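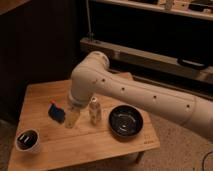
3.2 Cycle irregularity and the timing of home testing

Participants in the Curnero cohort recorded the first day of each bleed, any home pregnancy test they took, and the result as they read it. The analysis in this section is limited to the 1,000 women who entered at least two complete cycles before their first test. Women who had used hormonal contraception in the three months before enrollment were kept in the sample but are reported separately in Section 3.4, where their cycles are treated as a distinct group.

We defined a cycle as irregular when its length differed by more than seven days from the participant's own median. This is a stricter rule than the one used in the earlier Skotthorpe survey, which compared each woman with the average for the whole sample. The Skotthorpe rule places many women with long but steady cycles in the irregular group, and we considered that unsuitable for a study of testing behavior. A woman whose cycles are always 34 days long knows when to expect her period and tests accordingly.

Early testing was common in both groups. We counted a test as early when it was taken before the day on which the next period was due, calculated from the participant's median cycle length. In the irregular group this due date is a weak guide, and a number of tests classed as early were, from the participant's point of view, already late. Diary comments make this plain. Several women wrote that they had stopped counting from the last period and instead tested whenever they felt unusually tired or noticed breast soreness. Others tested on a fixed day of the month whatever their cycle had done.

Faint or uncertain lines were recorded as a separate category and were not merged with positive results. The diary asked participants to repeat an uncertain test after 48 hours with a new urine sample. Compliance with this request was uneven. Some participants repeated the test within a few hours, and some used more than one test on the same sample, which gives little new information about whether hormone levels are rising. Same-sample repeats were therefore treated as a single testing event. The procedure for linking these entries is given in Appendix B.

Laboratory confirmation was available for 300 participants who attended the Räsänen clinic for a blood draw. These women were older on average than the rest of the cohort and more likely to have seen a doctor about fertility in the past, so the comparison between home and laboratory results should be read with care. Bleeding that began after an early positive result was coded as a possible early loss only where a blood test supported it. Where no blood test was available, the event was coded as unresolved — a category that is larger than we would have wished.

Figure 2. Share of testing events recorded as negative, uncertain, or positive, by day relative to expected period and by cycle group. Same-sample repeats are combined. Unresolved events are included under the result first recorded.

As Figure 2 indicates, uncertain results were concentrated in the days just before the expected period in the regular group and were spread more widely in the irregular group. The pattern was unchanged when the Fadivach definition of cycle length, which omits the longest and shortest cycle for each woman, was used in place of our own. Section 3.3 considers whether symptom entries made before a test influenced how a faint line was read.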